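Capítulo 5
Abrir la caja: lo que un ordenador de sobremesa enseña y lo que no enseña

Al terminar este capítulo, el lector debería poder:
distinguir las piezas que se cambian sin herramientas de las que exigen tornillos o paciencia;
ordenar el desmontaje de un equipo de torre de modo que el montaje sea posible;
poner en duda, con argumentos, la palabra «modular» cuando la lea en un folleto.

5.1 Una promesa repetida

Los manuales de mantenimiento suelen empezar este tema con una frase optimista: cualquiera puede abrir un ordenador de sobremesa y cambiarle una pieza. La frase es cierta a medias. Abrirlo, en efecto, lo abre cualquiera. Lo que viene después depende del fabricante, del año, de lo que hizo el técnico anterior y de si quien trabaja sabe en qué orden salen las cosas.

Conviene desconfiar también de los dibujos. Los esquemas que reparten los proveedores muestran componentes flotando en el aire, separados por flechas limpias, como si entre ellos no hubiera cables. Hay cables. Los cables son, de hecho, la mitad del trabajo, y casi ningún esquema los dibuja donde van a estorbar.

En este capítulo usaremos un equipo de torre corriente, de los que se compran por lotes para oficinas y aulas, y lo trataremos como lo que es: un objeto pensado para montarse deprisa en una fábrica. Que se desmonte bien es un efecto secundario, a veces buscado y a veces no.

5.2 El disco y su bandeja

Empecemos por la pieza que mejor cumple la promesa. El disco duro de 3,5 pulgadas puede ir atornillado directamente al chasis o montado en una bandeja que entra y sale de su jaula. La segunda solución es más cómoda, y los folletos la llaman «sin herramientas», expresión que merece una lectura lenta: sin herramientas para sacar la bandeja, de acuerdo; para separar después el disco de la bandeja, ya se verá en cada modelo.
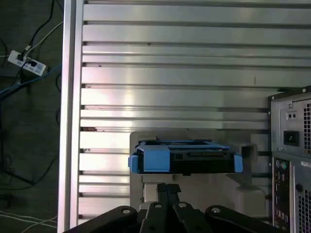 Las bandejas de disco se parecen mucho entre marcas, y ese parecido engaña. Dos modelos del mismo fabricante pueden diferir en un milímetro de guía, y el técnico que fuerza la que no corresponde acaba con un plástico partido. El color ayuda hasta cierto punto. Muchos fabricantes reservan un tono vivo para lo que se puede tocar, y en la bandeja negra de la fotografía las lengüetas son de color azul claro: una cuadrada, más grande, en la parte izquierda del frente, y otra pequeña en cada extremo. El código cromático le dice al usuario dónde poner los dedos. No le dice con cuánta fuerza, ni si antes hay que desconectar algo, que es precisamente lo que más se olvida.

Antes de tirar de una bandeja deben estar sueltos los dos conectores del disco, el de datos y el de alimentación, salvo en los equipos cuya jaula lleva un conector fijo al fondo. Un conector SATA de datos es una pieza barata y delgada. Se retira sujetando el cuerpo de plástico, nunca el cable, y si lleva pestaña metálica se aprieta la pestaña primero. La advertencia parece infantil hasta que se abre el cajón de averías de un taller de prácticas.

Queda la cuestión de dónde se deja el disco. La respuesta habitual, «en la mesa», es mala. Un disco mecánico tolera mal los golpes incluso apagado, y un canto metálico está siempre más cerca de lo que uno cree. Un soporte con ranuras, donde la unidad quede sujeta y con la etiqueta legible, resuelve el problema por poco dinero. La espuma antiestática también sirve. La caja de cartón del bocadillo, que hemos visto emplear, no.

5.3 El caso Bovville

Cuando la cooperativa Bovville renovó los equipos de sus oficinas, encargó a la firma Veloso la sustitución de los discos de 84 torres. El presupuesto de Veloso suponía 5 minutos por máquina. La cifra salía de una demostración hecha sobre un equipo nuevo, abierto de antemano, con los cables recogidos y el disco ya desconectado; es decir, salía de medir la parte fácil.

En el trabajo real hubo que mover mesas, identificar cada equipo, anotar su número de inventario, abrirlo, limpiarlo lo suficiente para ver algo, apartar los mazos y, solo entonces, cambiar el disco. El encargo se cerró en diciembre con un total de 3152 minutos. El lector puede hacer la división y compararla con el presupuesto.

No contamos el caso para burlarnos de Veloso, cuyo error es de lo más común. Lo contamos porque el dato de partida era verdadero. El disco se cambiaba en ese tiempo. Lo que no se había medido era todo lo demás, y un dato verdadero sobre una parte de la tarea se tomó por un dato sobre la tarea entera.

5.4 Lo que hay debajo de los cables

Con la torre tumbada y sin el panel lateral, el interior se lee casi como un plano. Casi, porque los mazos de alimentación cruzan por encima de lo que uno quiere ver, y la primera tentación es arrancarlos todos para despejar. Es una mala idea. Cada mazo retirado sin anotar su sitio es una pregunta que habrá que contestar al cerrar.
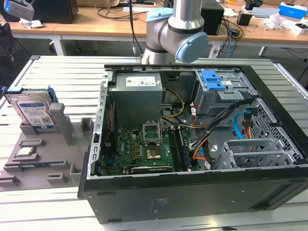
El orden que proponemos es aburrido: primero mirar, después anotar, después tocar. Se localiza la fuente de alimentación y se sigue cada grupo de cables hasta su destino. Los colores orientan. En una fuente del estándar ATX el amarillo corresponde a 12 voltios, el rojo a 5, el naranja a 3,3 y el negro a masa. Sin embargo, algunos fabricantes de equipos de marca han usado conectores propios con aspecto de estándar, y fiarse del color sin consultar la documentación ha costado más de una placa. El color es una pista y hay que tratarla como tal.

Después vienen la memoria, las ranuras de expansión y el procesador, por orden creciente de riesgo. Un módulo de memoria sale abriendo las sujeciones de la ranura y entra en una sola posición, gracias a la muesca. Quien ha conseguido meterlo al revés, y los hay, tuvo que empujar mucho. La regla que se deduce vale para casi todo el equipo: si hace falta mucha fuerza, se para y se mira otra vez.

Con el zócalo del procesador la regla necesita un matiz incómodo. La palanca de algunos zócalos opone una resistencia notable aun cuando todo está bien colocado, y los alumnos prudentes se detienen justo ahí. Hacen bien en dudar. La comprobación consiste en verificar las marcas de alineación antes de bajar la palanca, de manera que la fuerza se aplique sobre algo ya confirmado.

5.5 El zócalo abierto

Un zócalo sin procesador es la zona más delicada de la placa. En los de tipo LGA los contactos están en la propia placa, y son láminas elásticas tan finas que el roce de una manga basta para doblar varias. No se limpian con un paño. No se soplan con la boca, por la humedad. Si el zócalo va a quedar abierto más tiempo del necesario, se cubre con su tapa de plástico, la misma que todo el mundo tira el día de la compra.

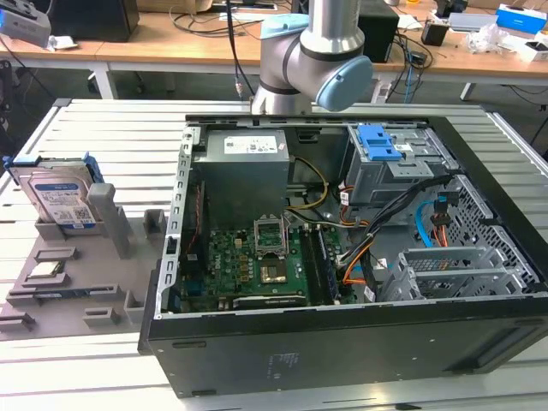
Tampoco debería trabajarse en otra parte de la caja con el zócalo al descubierto, por mucho que en los talleres se haga a diario. Un tornillo que cae desde la jaula de discos rueda hacia donde quiere. Si el ejercicio obliga a tener el zócalo abierto, para inspeccionarlo o para comparar modelos, lo sensato es terminar con él y protegerlo antes de pasar a los discos o a los mazos.

La guía de taller de Grekudby, que citaremos otras veces, recomienda una lámpara de 800 lúmenes y una lupa para esta inspección. La lupa nos parece indispensable. En cuanto a la lámpara, importa más su ángulo que su potencia: una luz rasante descubre un contacto torcido que una luz cenital, por fuerte que sea, puede ocultar entre reflejos. Las superficies metálicas pulidas empeoran el asunto, y los bancos de aluminio en particular devuelven brillos molestos. Mover la lámpara un palmo sale gratis.

5.6 Qué significa «modular»

El catálogo de Sesis define como modular todo equipo «cuyos componentes pueden sustituirse de forma independiente». Sobre el papel, la definición es impecable. En la práctica admite grados, y el catálogo no los menciona. Una bandeja de disco se sustituye de forma independiente en sentido pleno. Una fuente de alimentación, también, siempre que se acepte desconectar media máquina y que el recambio tenga la misma forma – cosa que en equipos de marca no está garantizada. Una placa base se sustituye de forma independiente solo si por independiente entendemos «después de quitar todo lo demás».

Proponemos por eso una pregunta más modesta que la de si un equipo es o no modular. Para cada pieza, ¿cuántas otras hay que tocar antes de llegar a ella? El número es fácil de obtener con el equipo delante, no depende del folleto y permite comparar modelos. También tiene defectos: trata igual un cable que un disipador, y no recoge el riesgo. Lo discutiremos en el apartado 5.8.

Actividades previas

Elija un equipo de torre fuera de uso, desconéctelo de la red y ábralo. Sin retirar nada, dibuje el interior con los cables incluidos, aunque el dibujo quede feo.

Señale en el dibujo las piezas que, a su juicio, pueden extraerse sin herramientas. Compruebe después su pronóstico y anote los fallos junto a los aciertos.

Para el disco, la memoria y la fuente, escriba la lista de elementos que hay que desconectar o apartar antes de la extracción. Guarde las listas; se usarán en el apartado 5.7.

Busque la ficha comercial del mismo equipo o de uno similar. Copie las frases que hablen de facilidad de mantenimiento e indique cuáles puede confirmar con lo que ha visto, cuáles no, y cuáles no significan nada comprobable.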